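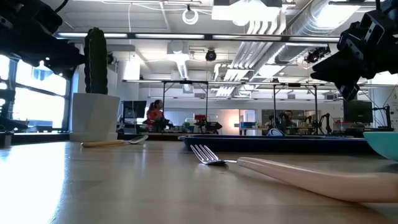 Progress note to the Plerkerano fund, January, from the Wotstead site

Hello again! You asked for less table and more talk this time, so I've put the figures you need in the text and left the spreadsheet with Hanyu Gu, who will send it to anyone who wants it.

**Where we've got to**

The cutlery job is running on two arms now. In the autumn report we only had the one, and it spent most of its life waiting for somebody to turn a fork round for it. With the pair, either side of the table can be reached and the tray can stay put on the right. We do forks and spoons, one or two at a time, and then the bowl if we're feeling brave.

We logged 2,098 attempts over the period. That's every attempt, including the ones where the fork skidded off and the ones where I'd forgotten to save the session (I did those again, grumbling). Spoons are well ahead of forks. The fat pink fork handle is easy enough to grip but it's wide, and if the fingers come in at the wrong angle it pushes away before they close. Liang have sent new finger pads that should help and I'll fit them as soon as the current set of runs is finished, so we aren't comparing two different things.

The cactus has stayed on the table. I know it was queried at the last visit. The canteens we're aiming at have plants, sauce bottles and people's phones all over the place, and I'd like the arms to be used to working round something tall before they ever get near a real table.

**What it's changed for people**

I think you'll want this part most, so I'll go on a bit.

When we started, the kitchen staff at Wotstead were told that the tray sorting would be "taken off them", and you can imagine how that went down. Seventeen people work across the two shifts and I've now sat down with all of them, mostly over tea. Hardly anyone likes sorting cutlery. What they do like is that it's the sitting-down half hour after the lunch rush, when you can have a natter and rest your feet. Take the sorting away and put nothing back and you've taken away the rest. I hadn't thought of that at all, and it wasn't in our bid to you.

So we've agreed with the kitchen manager that the half hour stays in the rota whatever the arms end up doing. It's written down and both shifts have a copy.

On our side, the work has changed too. I used to spend my days resetting the table by hand, fork here, spoon there, tray straight, go again. I still do plenty of that, but more of my time goes on watching recordings and marking where a grip went wrong. It's much harder on the eyes and I get up less. Hanyu has asked that we swap over at 2 every afternoon, whoever is on, and I'd like to keep that for the rest of the project even though it slows the marking down.

Two of the kitchen team have also been coming over to set up the table for us. They're paid for it at their normal rate, out of the training line. They put things down the way people do, at funny angles and half on top of each other, and our results dropped like a stone the first day they did it. Very useful!

**Money**

We're inside budget. The Zaster controller licence went up, and I've covered it from travel, which we've hardly touched. I'd like your say-so to spend £100 on a decent adjustable footrest and a screen filter for the marking desk.

**Next**

- Fit the Liang pads and repeat the fork runs
- Try the bowl properly
- Second round of chats with the late shift, who felt a bit rushed last time

Could you let me know whether you want the kitchen team at the spring visit? They'd need cover arranged, and the rota gets fixed early.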